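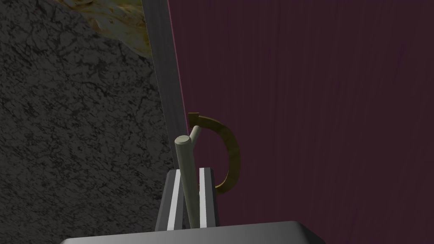
Issue 40

HOUSEHOLD NOTES: DOORS THAT STICK, SQUEAK AND RATTLE

Interior doors get more complaints in summer than at any other time of year. Wood takes up moisture from the air and swells across the grain, and a door that cleared its jamb easily in winter starts to drag. Most of these problems can be fixed with a screwdriver, a pencil and some sandpaper.

Start with the hinges

Before you sand anything, tighten every hinge screw by hand. A loose top hinge lets the door lean toward the latch side, and it will rub near the top corner. If a screw turns without biting, take it out, glue two or three wooden toothpicks into the hole, snap them off flush and let the glue dry overnight. Then drive the same screw back in. For a heavy door, replace one screw in the top hinge with a three-inch screw that reaches the stud behind the jamb.

Finding the tight spot

Close the door slowly on a sheet of thin paper and slide the paper along the gap. Where it catches, make a light pencil mark. Chalk on the edge of the door also works, but it is a nuisance to clean off dark paint.

Sand only the marked area. Use 100 grit on a flat block, going with the grain, and test the door often. It is easy to take off too much in July and have a draft by January. If the rub is slight, try a candle stub on the edge first — it may be all you need.

Seal the bare edge the same day. Remember the top and bottom edges as well. Painters often skip them, and moisture gets in there.

Squeaks

Lift out one hinge pin at a time with the door closed. Wipe it with a rag, rub off any rust with steel wool and coat it thinly with petroleum jelly. Cooking oil goes gummy and collects dust.

Rattles

A door that rattles when latched is not being held against the stop. Many strike plates have a small tab inside the opening. Bend it slightly toward the door stop with pliers. A felt dot on the stop, level with the latch, does much the same job.

Touching up dark paint

Deep reds and purples show every scratch. Stir the can well, dab the paint on with a small artist's brush and feather it outward. Smooth dried drips with 400 grit, used wet, before the second coat.

From a reader

Thitima Thongdee wrote in June to say that she keeps a little of each leftover paint in a baby food jar, with the room and the date on the lid. We would add the sheen — satin over semi-gloss shows up badly in side light.

Next issue: window screens and sash cords.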